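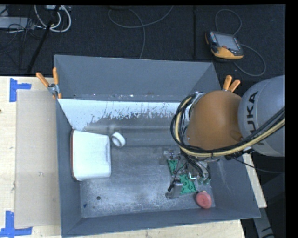 # Votum code of practice for bin-picking cells

The **Votum code** is a set of working rules for robot cells in which an arm lifts loose objects out of a bin. It was drawn up at Plovach and first issued on 22 August 2018. The code runs to 59 clauses and is used alongside national safety law, which it does not replace.

## Scope

The code covers single-arm cells with an open-topped bin fixed to a table or stand. Moving platforms and conveyor picking are left out. A separate document, the Skornov notes, deals with conveyors.

## Main rules

**Bin.** The bin must be held so that it cannot shift when the gripper touches a wall. Spring clamps, such as the orange-handled pair on a grey metal bin, are allowed for light test work. Production cells need bolted fixings. Scratches and scuffs on the floor are accepted, but crumbs and chips must be cleared before each run.

**Cables.** Cables and hoses on the arm are to be tied in one bundle, with enough slack in the loop for the full turn of each joint. Clause 31 asks for ties to be checked every 145 hours of running.

**Teach pendant.** The pendant should hang on a bracket within reach of the operator. A pendant laid on the floor counts as a minor fault, as do loose cables on a walkway.

**Test objects.** Each set must mix shapes and sizes, with at least one round object and one flat-faced container.

## Records

Cells log every attempted pick. A full trial under the code is 2000 attempts, and logs are kept in the Workneh format.

## Revision

Clauses on cable ties were reworded the following May.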